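Shared workshop builds robot cell to strip old desktop computers

Ploturham, 12 June 2026 - Members of the Misonora workshop are building a robot cell that removes reusable parts from old desktop computers. Work on the cell began in April. The first target is the memory, followed by the processor and the graphics card.

The project is led by Edivaldo Camargo, a retired machine repairer who also wrote most of the control code. The workshop holds 14 donated towers for testing. Each is opened by hand before it goes on the work surface, as the group has no plans to automate the side panels or their screws.

Camargo said the difficult part is repeatability. "A memory slot gives you very little room," he said. "If the case shifts by 2 millimeters between runs, the stored positions are no good." The motion program, named Clemivness, stores a set of positions for each model of tower. It currently runs to 913 lines and covers one model.

Parts costs so far are over $1,000, paid from workshop dues. That figure does not include the arm.
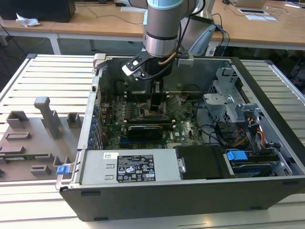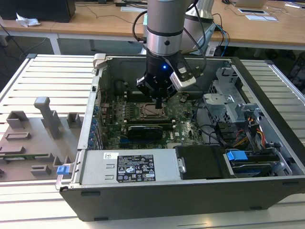 The tower on its side on the slatted aluminum surface, with the arm reaching in.

Placement of removed parts is the current task. Clemivness does not look for a free spot; it goes to a fixed coordinate and opens the fingers, so every part needs a known place to land. The gray 3D-printed plate to the left of the tower is the group's answer for now, with raised blocks and posts and a strip of green circuit board lying along its lower edge. Camargo redraws the plate when a position proves hard to reach, and the files are kept on the workshop's shared drive. A second plate, for graphics cards, has been drawn but not printed - the card is too long for the workshop's printer, and the plate will have to be made in sections. Ibarra, a repair shop in Ploturham, has agreed to test the memory the cell removes.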